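Keeping the tabletop cell honest: a chat with the technician at Plilluda 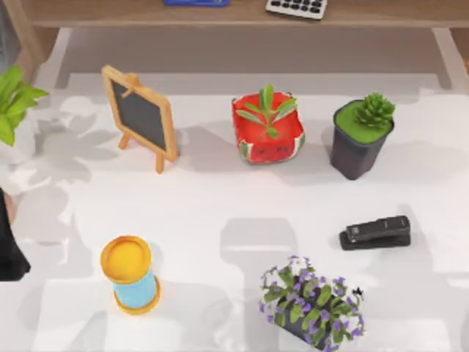

First, the desk that isn't a desk

I went to the Plilluda lab in Plillton expecting grease. I'd been promised an hour with the technician who looks after Hellen, their tabletop sorting cell, and I'd worn my old shoes for it. What I got first was a chair, a coffee, and a simulated table with a stapler and a watermelon planter on it (the planter has a tiny face, and I want one).

"Everybody wants the planter," she told me. "I've been asked for the link. There's no link, it's a model."

She does most of her setup work this way now. Hellen's simulated table gets loaded before the real one gets touched, and any change to the lighting or the camera settings has to get through there first. I asked what she looks at when a new layout comes up, and she went straight for the tabletop.

"White and a little glossy. I love it and I hate it," she said. "You get these soft gray shadows all over, and the leafy ones on the left are the worst, they're all broken up. If my threshold is off, the cell thinks there's an object in there. So I run it, I look at what it wants to pick up, and if it wants to pick up a shadow I go back and turn things down."

And the black stapler? I figured something that dark on a white table would be the easy one.

"To find, sure. Then you have to decide where to hold it. It's long, it's low, and it's shiny on top. The blue canister with the yellow lid I could give you all day."

Nineteen layouts before lunch

There are 638 layouts in her library, and she has a short list of 19 that she runs after any repair. They're the ones that have caught her out before. She keeps them in a folder called "ouch," which I enjoyed very much.

I asked whether plants really needed to be in there. She laughed at me!

"Leaves are great for this. Look at the purple flowers, where does the plant stop? A box has an edge. That thing has a hundred little edges, and I want to see what the software does with them. Same with the seedling, it's one skinny stem and then leaves going every which way. If the depth settings are bad, I'll see it on that plant before I see it anywhere else."

The blank chalkboard easel is on her list too. It has a thin wooden frame and legs that angle out behind it, and she checks that the planned path leaves room for those legs as well as for the panel in front. She learned that with the real machine, on a real easel, at four in the afternoon. "We glued it," she said, and didn't elaborate.

Then the part with the grease

Okay, there is a little grease. We walked over to the real Hellen, and she showed me the routine she follows every 500 hours of running. Power off, lockout on, then the covers. She wipes the old grease off the wrist joint with a lint-free cloth and looks at the cloth before she throws it out.

"Gray is fine. Glittery, I stop and call Chmielewska," she said. Chmielewska is the shop across town that rebuilds their gearboxes.

After that come the cables, which she checks with her fingers, bending each one gently near the connector. She replaced 2 of them in September. Both had looked perfect from the outside, and both had been giving her camera dropouts that she'd spent a whole week blaming on software. (She is still annoyed. I could tell.)

Last comes calibration. She clamps a printed target to the table, moves the arm through its set of poses, and saves the new numbers next to the old ones so she can compare.

"If they've moved a lot, I don't just accept it," she said. "Something's loose. Go find the screw."

I asked her what she'd change about the cell if she could. She thought about it for a while, then said she'd like the connector panel moved to the front, where she could reach it without lying on the floor. She has asked for this before. It's on the list for the next rebuild, right under a quieter fan.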